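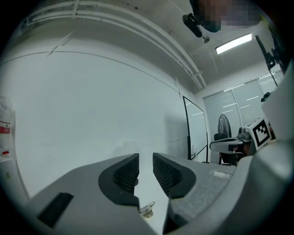 Blinds in the window and the fluorescent light on.

COMHOLM GROWERS PUT THEIR WATER DATA ON ONE MAP, AND THE NEIGHBOURS ARE INVITED

COMHOLM, May – I've been farming on the Jundmont side of the creek long enough to remember when a soil moisture reading meant kicking a hole with your heel and having a look. So it's a real pleasure to be the one writing this release (I drew the short straw, but I'd have put my hand up anyway!).

As of this month, growers in the Comholm district can log in and see soil moisture from 62 probes on a single shared map. It's called Volalton, it covers 3,274 hectares of cropping and pasture, and it's free to use for anyone with a paddock in the district, whether they've got a probe in the ground or not.

We've been running it as a trial for four seasons. I say "we", meaning a loose bunch of neighbours who got sick of ringing each other up to ask how much rain had soaked in over the back. Everybody had a probe or two, all bought at different times, all sending numbers to different apps with different passwords. My own phone had three of the things on it. One used millimetres, one used a percentage and one used a little smiley face, and I never did work out what made it frown.

Volalton pulls those readings into the one place and shows them the same way. You open the map, tap a probe, and you get the moisture at each depth down the profile, plus a line showing where that spot was at the same time last season. Readings come through every hour when the signal's good. Down in the creek flats the signal is not good, so those ones turn up in a lump after dark, and we're working on it.

The number crunching is done by Lý, a small software outfit that also looked after us through the trial. They've been very patient with a group of people who mostly want to talk about canola. They wrote the part that matches your soil type to the reading, so a sandy rise and a heavy clay flat can sit side by side on the map and the colours still mean something.

What do we use it for? In my case, mainly deciding when to sow and how hard to go with the nitrogen. Last autumn I held off on two paddocks when the map showed the subsoil was a fair bit drier than I'd have guessed from the top few inches. Other people use it for irrigation, and a couple of the sheep producers check it before they shift a mob onto lucerne. I've also got a neighbour who looks at mine more than I do, and that's fine by me, it's what it's there for.

On privacy, which comes up at every meeting: you choose what gets shared. Probe owners can show their exact spot, or blur it out to the nearest square on the grid, or keep it to themselves altogether. Yields, paddock names and spray records aren't collected at all. You can pull your probe off the map whenever you like and the old readings go with it.

If you'd like to add a probe, most of the common brands will hook up without any new gear. Older loggers may need an adaptor, and those cost $273 each, fitted. We've kept a few in the cupboard at the Comholm hall so you won't be waiting on the post.

There's a get-together at the hall later in May for anyone who wants to be shown through it, starting at 6.30 pm, with soup and a barbecue out the back. Bring your phone, bring whatever login details you can still find, and bring a chair if you're fussy about chairs. Kids are welcome. Dogs stay in the ute, please, after last time.

To sign up or ask a question, leave your details at the hall or at the Jundmont produce store counter. Reporters and photographers who'd like to come out and see a probe in the ground are very welcome too, just give us a day's notice so one of us can be off the tractor. Boots are a good idea if it's rained.

ENDS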